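4 January 2018

Right, I'm doing it. One full year of learning to bake proper rye bread, and you're all coming along whether you like it or not!

---

Some background. I had a slice of dark rye at a little bakery called Ulness last April and I haven't shut up about it since. Sour, chewy, almost chocolatey on the crust. I went back the next morning and bought 2 loaves, one for home and one for the drive.

---

So the plan is 52 weeks, 52 loaves. Same starter all the way through (it lives on top of the fridge, it smells like green apples and I love it).

---

Loaf one came out of the tin at 598 grams. Dense as a doorstop, but the flavour! Toasted it with butter and a bit of honey and ate far too much of it standing at the bench.

---

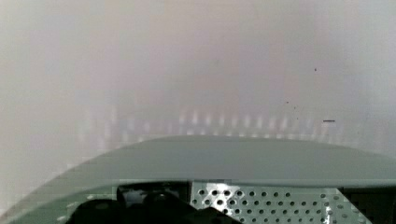 ---

Things I got wrong: I treated it like wheat dough and kneaded it for ages. Rye doesn't want that. It's closer to wet cement, so you stir it, scrape it into the tin, smooth the top with wet fingers and walk away.

---

Also I cut it while it was warm. Everyone says wait a full day and everyone is right, the middle gums up on the knife otherwise. I lasted about 2 hours.

---

Flour report, for those who asked: I'm on the Kwiatkowski wholemeal rye at the moment. Coarse, grey, smells like a hay shed. The Fustari one is finer and I've got a bag waiting for next week - keen to see if the crumb opens up a bit.

---

Caraway people, I hear you. Loaf three will have caraway. Loaf four might have caraway AND orange peel, I'm feeling reckless.

---

If you've got a favourite rye recipe from your nan or the back of a packet, send it my way. I'll try anything except raisins - sorry, I've tried, I can't.

---

Feeding the starter now and then it's off to Vimau for a new loaf tin with higher sides. Loaf two goes in tomorrow!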